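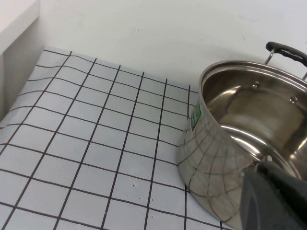 Looking after the pot cell, a thread

1/ I look after a small arm cell at Minda. One arm, one table, a steel pot with a lid, some foam cubes. I've been asked a few times how we keep it running from one week to the next, so I'm writing it down. Most of it is cables, screws and wiping things.

2/ Table first. Ours has a grid covering and it doesn't lie flat. It has waves in it, and it's worst towards the corner where it drops away. I don't use the squares for measuring. The arm finds its place from its own zero and the grid is there so people can put things back near enough where they were.

3/ Crumbs get on it. Foam sheds, and so does everything else. Soft brush, then a damp cloth, then leave it alone until it's dry. No spray. Spray got under the covering in October and it lifted for a fortnight.

4/ The pot gets wiped inside and out before the first run. Polished steel shows every finger mark, and it also throws reflections at the cameras. We tried dulling the outside with chalk spray and went back to bare steel after two days. The spray came off on the fingers and then on the cubes.

5/ Zeroing. Arm to rest, power off at the wall, count to 16, power on, then run the homing routine with one hand near the stop. If a joint stops short, do it again before you touch any settings. Second time usually sorts it.

6/ Next is the lid. It's the job that shows up a badly set gripper quickest, because the knob is small and smooth and the lid is heavy for its size.
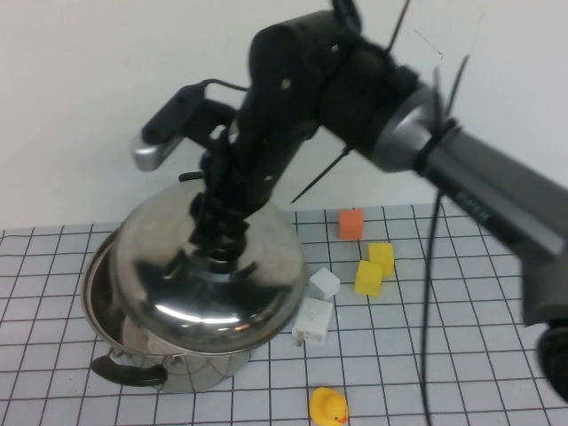

Lid coming off by the knob, cable hanging down over the table.

7/ Grip force for the lid is set on its own. We use 493 on the controller scale. Lower than that and the lid turns in the fingers as it comes up. Higher and the motor gets warm over a long session and the fingers wear. The number only means something on our controller, so don't copy it.

8/ Cables. Any cable near the wrist needs enough slack for the full turn and not much more. I move the arm by hand through the whole range with the power off and watch each loop. If one goes tight, cut the ties and start again. Trim the tails on the ties too. I'm bad at this.

9/ A cable that hangs across the table will sooner or later catch on a pot handle. Edin Kneževič wants a proper sleeve from Traritz all the way to the base. He's right, and it's on the order list.

10/ Wrist screws. Check them every 7 sessions. Small driver, finger tight and then a touch more. If one turns freely, take it out, clean it, thread lock, back in. Write it in the book. We found two going slack that way before they caused any bother.

11/ Fingers. Wipe the pads with a barely damp cloth, let them dry, press a thumbnail in. They should spring back. When they stay dented, change them in pairs on both sides. We buy ours from Eritz and keep one spare set in the drawer. 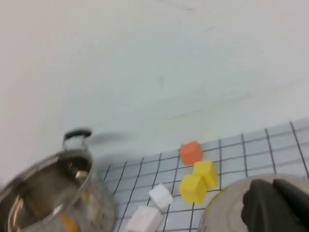

12/ After new pads I run the cell at quarter speed for the first ten minutes. Cubes first, since dropping one does no harm. Then the pot, then the lid last. If the cubes go well and the lid slips, look at the force setting before blaming the pads.

13/ Wrist camera. Lens cloth only, and check the mount hasn't crept round. I park the arm in the same pose and compare the view with a saved one. If the line where the table meets the wall has moved, the mount has moved. Nip it up and recheck.

14/ The book is a plain notebook with the run number, what was done and initials. We're on run 1414. Bañez sell a log app and we had it on trial, but the notebook lives next to the stop button and gets filled in.

15/ Still to do: the sleeve, a flatter covering for the table, and a second lid so I can swap when the knob works loose. Will add to this when the sleeve is on.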